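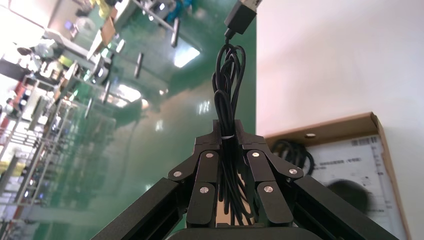 Un câble noir en boucles, tenu entre les deux doigts d'une pince, à côté d'un carton.

Qui sommes-nous ?

Bonjour ! Moi c'est Florencia Gallardo, et si vous êtes sur cette page, c'est sans doute que vous avez une cellule robotisée à mettre en ordre, ou que quelqu'un de chez vous a prononcé le mot « ISO » en réunion et que tout le monde a regardé ses chaussures. Dans les deux cas, bienvenue chez Isitz.

Nous écrivons des règles de travail pour les gens qui partagent une pièce avec des robots. Des règles courtes, en français, qu'on peut lire debout. Notre métier, c'est de prendre les normes (l'ISO 10218 pour les robots industriels, l'ISO/TS 15066 pour le collaboratif, l'ISO 12100 pour l'appréciation des risques) et d'en tirer des consignes que l'opératrice du matin applique sans avoir à ouvrir un classeur.

J'ai commencé toute seule, sur un coin de table, avec un document de 228 pages que m'avait envoyé un premier client. Il y avait tout dedans, vraiment tout, et personne à l'atelier ne l'avait ouvert ! J'en ai fait 21 fiches, une par tâche. On me les a renvoyées couvertes de ratures et de flèches au feutre, et ces ratures ont donné la deuxième version, la bonne. Je garde encore l'original raturé dans mon tiroir.

Wenceslao Troncoso m'a rejointe en décembre de la même année. Il vient de l'intégration, il a monté des bras pendant des années et il connaît par cœur les endroits où l'on se coince les doigts. Puis Estela Núñez est arrivée pour la formation. C'est elle que vous aurez au téléphone, et je vous préviens, elle pose beaucoup de questions (combien d'entrées dans la zone ? qui remet en route après un arrêt ? où est rangée la clé ?).

Ce qu'on regarde quand on vient chez vous

On ne démarre jamais par les papiers. On s'assoit, on regarde travailler, et on prend des notes pendant une bonne demi-journée. Prenez la manipulation d'objets courants, les câbles par exemple : un câble enroulé, ça paraît tout bête, mais c'est souple, ça pend, ça peut s'accrocher à une articulation ou au bord d'un carton. Du coup, nos fiches « objets souples » sont parmi les plus longues du catalogue. On y demande notamment :

De vérifier l'attache du câble avant la prise.
De dire où doit se trouver la fiche une fois le câble posé.
De prévoir la place du carton et de ses rabats, y compris ouverts.
De fixer à l'avance ce qu'on fait si une boucle se coince : arrêt, puis main. Jamais l'inverse !

On regarde aussi le sol. Les câbles qui traînent, les tabourets à roulettes, les bouteilles posées au fond de la salle... Wenceslao a une vraie passion pour le sol. Il demande toujours qu'on lui montre par où passent les gens quand ils sont pressés, et il trace le chemin sur son plan avec un crayon rouge.

Et puis il y a la question des personnes assises à proximité. Où s'installe-t-on ? De quel côté de la barrière ? Qui a l'arrêt d'urgence à portée de main ? Tout ça doit être écrit noir sur blanc, et relu par ceux qui s'assoient là tous les jours.
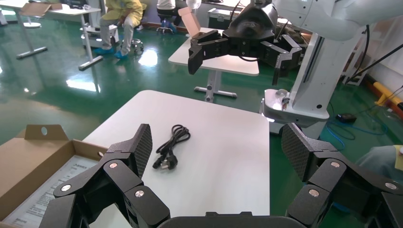 Nos principes, en version courte

Une règle tient sur une page. Si elle déborde, on la coupe en deux.

Chaque règle porte un nom, celui de la personne qui peut la modifier. On a vu trop de consignes orphelines, que l'on suit par habitude alors que la machine a changé depuis longtemps.

On ne vend pas de matériel et on ne touche rien des fabricants. C'est un choix, il nous a coûté un ou deux contrats, et je le referais.

On ne délivre pas de certificat non plus. Si vous en cherchez un, il faut voir un organisme habilité. On vous aide à préparer le dossier, et avec plaisir.

Avec qui on travaille

Surtout des petits laboratoires et des ateliers de 10 à 50 personnes. Minami nous suit depuis les tout débuts, Flekstead nous a confié la refonte complète de ses consignes de préhension, et avec Ploklow on tient à jour un lexique commun, pour que « pause », « arrêt » et « arrêt d'urgence » veuillent dire la même chose dans toutes les équipes (vous seriez surpris du temps qu'on y passe). À ce jour, quelque 400 personnes ont suivi la formation d'Estela.

Nous écrire

Le plus simple est de passer par le formulaire de contact. Racontez-nous ce que fait votre robot, qui travaille à côté et ce qui vous embête, même en vrac. Je lis tout moi-même et je réponds en général dans la semaine, un peu plus lentement quand on est en visite. Si vous avez déjà des consignes, joignez-les telles quelles, ratures comprises !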